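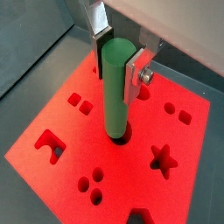 May
By the Student Voter Desk, Plumberg College

Dear friends at the Strömberg Fund,

It is a pleasure to sit down and write to you at the end of our first full school year with your support, and I hope you will forgive me if this runs a little longer than the two pages your guidelines ask for. There has been a lot going on at the desk, some of it very good and some of it the sort of thing we would do differently, and I would like you to have both.

You will remember that when we applied, the plan was to help students at Plumberg register and vote in the city's spring council election, whether they chose to do it here in Mevard or back home. We had seen in earlier years that plenty of students cared about what the council did (bus routes, rental inspections, the late-night noise rule) but had never cast a ballot in a city race. Most of them simply didn't know they could use their dorm address.

Over the year, 1,774 students stopped at one of our tables or came to the desk in the library lobby. Of those, 903 filled out a registration form or changed their address with us there to help. The rest mainly wanted to check that they were already registered, find out where their polling place was, or argue in a friendly way about parking. We were glad to have all of them, the parking people included!

The fall went more smoothly than we had any right to expect. Move-in weekend was our busiest stretch by far, and having the table right beside the line for room keys made a huge difference, as students were standing there anyway and many already had the papers they needed in hand. We would love to have that same spot again, and the housing office has told us we can.

Winter was slower. We had put money in the budget for 3 evening forums on city issues, and we held all of them, but attendance was uneven. The one on rental inspections filled the room and went on well past nine, with students comparing notes about furnaces and deposits out in the hallway afterward. The one on the city budget drew a small crowd, and I think we have to take the blame for that. We scheduled it the same week as midterms, and the title we gave it would have put anyone to sleep. The third, on the Himex bus line and whether the council should extend it to the west side of campus, was somewhere in between, and it had the liveliest questions of the year.

Now for the part that gave us trouble. In our application we said we would mail reminder postcards to every student who registered through the desk. The postcards were printed on time and looked very nice, but the first batch went out with the early voting hours from the previous election. We caught it when a student came in at 4 p.m. with her card in her hand, wondering why the door at city hall was locked. We sent a correction by email that same evening and printed a second batch, and the cost of the reprint came out of our supplies line. It did mean that we went without new table banners this spring. From now on, two people will check anything with a date or an hour on it against the city clerk's own notice before it goes to the printer.

The other thing I want to mention is dorm addresses. Several students told us their forms had come back because the room number was missing or because they had used the campus mailroom's box number in place of the street address of the building. The clerk's office was patient with us and helped us put together a one-page sheet with the correct street address for each residence hall. We printed 100 copies to start, taped them up in the lobbies and kept a stack on the desk. The returned forms slowed down a good deal after that. It is a humble piece of paper, but if another campus asked me what to do first, I would send them a copy.

As for election day itself, we kept the desk open from breakfast until the polls closed and ran a shuttle van between the student center and the polling place at the fire hall. The van was full at lunchtime and again after the last afternoon classes, and rather lonely in between. Next time we may run it only in those two stretches and save on the driver's hours. The clerk has not yet released turnout by precinct, so I can't tell you how many of our students voted. I will forward those numbers when they come.

On spending, we are within the total you approved. Printing ran over, for the reason I have given, and food for the forums ran under. The full table is in the attached budget sheet, along with receipts for the van. There is a small amount left in the student wages line, and we would like your permission to carry it into the summer so that one of our student workers can update the address sheet before the new residence hall opens.

For the fall, we plan to keep the move-in table and the library desk just as they are, hold two forums in place of three, and start on absentee ballot requests earlier, especially for students from out of state. Their deadlines vary so much, and we had too many of them coming to us in the last week with very worried faces.

We would be delighted to have someone from the Fund visit during move-in, if your schedules allow. The coffee at the desk is not good, but there is always plenty of it. Thank you again for your trust and your patience, and please do call or write with any questions about the budget sheet.

With warm thanks,
The Student Voter Desk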